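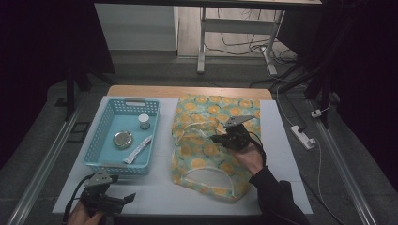
Product Review: Vudier Perforated Storage Basket

Category: Household organization
Reviewed for: The Hiebert Home Products Bulletin
Reviewer: Gordon Penner

Summary

The Vudier basket is an open-topped plastic container intended for drawers, shelves and bathroom counters. It is sold singly and in sets of 4. The Bulletin purchased one set at the regular retail price and used the baskets over a period of some 40 days in a shared household. The basket is recommended for light goods. It is recommended with reservations for households that store many narrow items.

Construction

The walls are perforated in a mesh-like pattern, and the unit reviewed is light blue. A rectangular handle opening is cut into the rim at each of two opposite sides. The openings admit the fingers of an adult hand without difficulty. Their edges were smooth on three of the baskets in our set. On the fourth, a ridge of molding flash remained along the lower edge of one handle and was removed with a fingernail file. The manufacturer replaced that basket on request, and we have kept both.

The walls flex inward when the basket is lifted by one handle alone. With the contents shown, a small white-capped jar, a shallow round tin and one slim stick packet, this is of little consequence. Heavier contents, such as full shampoo bottles, should be lifted with both hands.

Use with small items

Our principal interest was in toiletries and other small articles of the kind that collect at the back of a cabinet. Flat tins are well served. They rest level on the floor of the basket and may be read from above. Jars with a narrow base stand adequately when placed in a corner, where two walls support them, but tend to tip in the middle of the basket when a drawer is closed with any force.

Stick packets are less well served. The basket has no divider, and a single packet will lie at whatever angle it happens to fall. A full box of packets emptied into the basket soon works its way beneath everything else. Members of the household eventually stood them upright in a drinking glass inside the basket, an arrangement that the manufacturer might consider supplying as an insert.

Comparison with fabric storage

Many households keep the same articles in a soft bag, and the Bulletin used one alongside the Vudier basket for comparison. The bag chosen was pale mint green with round yellow-orange motifs. It occupies very little space when empty and is the better choice for travel. In a drawer it performed poorly. Articles were found by touch, the fabric settled over them, and the bag was generally emptied out in order to locate a single item. The basket permitted the same item to be taken at once.

The two may be used together. A bag of this kind, folded, fits beneath the basket in a deep drawer and can be filled from it before a trip.

Cleaning

The basket was washed by hand in warm water with dish soap. Loose powder passes through the perforations and onto the shelf below, and a liner is advised wherever powders are kept. Cream residue lodges in the openings and requires a soft brush. We did not test the basket in a dishwasher, as the label gives no guidance on the subject.

Alternatives

The Wosell tray has solid walls and a removable divider. It is preferable for powders and packets, though it is shallower and has no handles. The Fluser bin is deeper and more rigid. It is suited to bottles, and small tins are easily lost at the bottom of it.

Rating

Construction: Good
Ease of access: Very good
Stability of contents: Fair
Ease of cleaning: Fair
Overall: Good

Readers who own an earlier version of the Vudier basket should note that the current rim is slightly wider and that old and new baskets do not nest together.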